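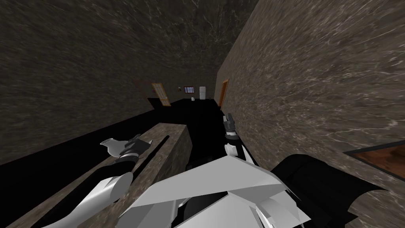

A simulated apartment used for practice runs by Breltar's remote desk. Both of the robot's grippers are empty.

The morning shift at Breltar starts at 6:30, and for most of the people on it the first hour is spent sitting down. That is new. Breltar cleans and resets short-stay apartments in Trudercombe, and until last April the job was done on foot, with a cart, a master key and a list. Now part of the list goes to a desk on the second floor of the Stevens building, where 11 former room attendants work in front of screens.

The robots they look after wipe counters, open and close cupboards, and put small things back where they belong. Before a robot is given a new apartment layout, it has to get through that layout in simulation. The software, called Jellholm, builds a rendered version of the rooms, and the robot's rendered arms try each task until the results hold up. Someone at the desk watches, marks what went wrong and writes down why.

Jomar Ambrosio cleaned apartments for Breltar for six years before he moved to the desk. He still thinks about a room in the order he used to clean it, kitchen first and then out toward the door, and he reviews the runs in the same order. On a normal shift he gets through three layouts. He writes his notes in full sentences, which the engineers asked him to stop doing and later asked him to start again.

"They wanted codes," he says. "Code 4 for a missed reach. But a missed reach at a sink and a missed reach at a shelf are different problems. If you've done the work, you know which one matters."

The company wants every layout tested 2000 times before a robot is sent to the real apartment. Most of those runs are scored by the software. The desk sees the ones it can't score, and the notes from the desk decide whether the layout is passed or sent back. Dark stone is a regular cause of trouble, along with gloss finishes and anything set into a counter.

The pay is a little better than it was on the floor. The hours are steadier, and nobody is asked to carry linen up a flight of stairs. Several people on the desk said their backs had improved. Others said they missed moving around, and one woman who had lasted a month went back to the carts by choice. There is also less talk. On the carts, people worked in pairs, and the pair was often the reason they stayed. At the desk everyone wears headphones.

What worries people more is the count. Breltar looks after 532 apartments, and the robots are cleared for a small share of them. The company has told staff that no one will be let go while the changeover is under way – a promise that has no end date on it. New attendants are still being hired, though on shorter contracts than before, and the training week now includes a morning on the simulator.

The work itself is slow to watch. An arm comes forward, stops, and comes forward again from a slightly different angle. A reviewer may look at the same stretch of counter for twenty minutes and write two lines about it.
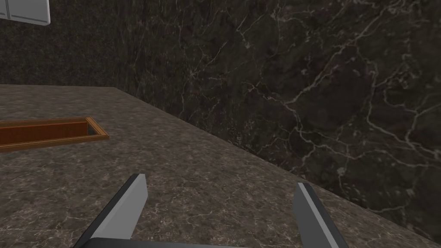

Jomar Galang says he would take the slow mornings over the old ones, but he wants the desk job written into the contract under its own title. At present he is still listed as a room attendant on temporary duties. When he asked what happens once every layout has been passed, he was told there would always be new layouts. He asked for that in writing and is waiting to hear back.

He has also asked for something smaller. Under the current system, a reviewer's notes go into Jellholm and nothing comes out the other end. Galang would like to know which of his comments were used. On the carts, he says, a supervisor walked through the apartment afterward and told you what she thought of it, good or bad.

Breltar's operations office says a feedback page is planned. In the meantime Ambrosio keeps a notebook beside his keyboard with the layouts he has sent back, and checks for himself when they come around again. The next group of attendants moves upstairs after the summer bookings, and two more desks have been ordered for them.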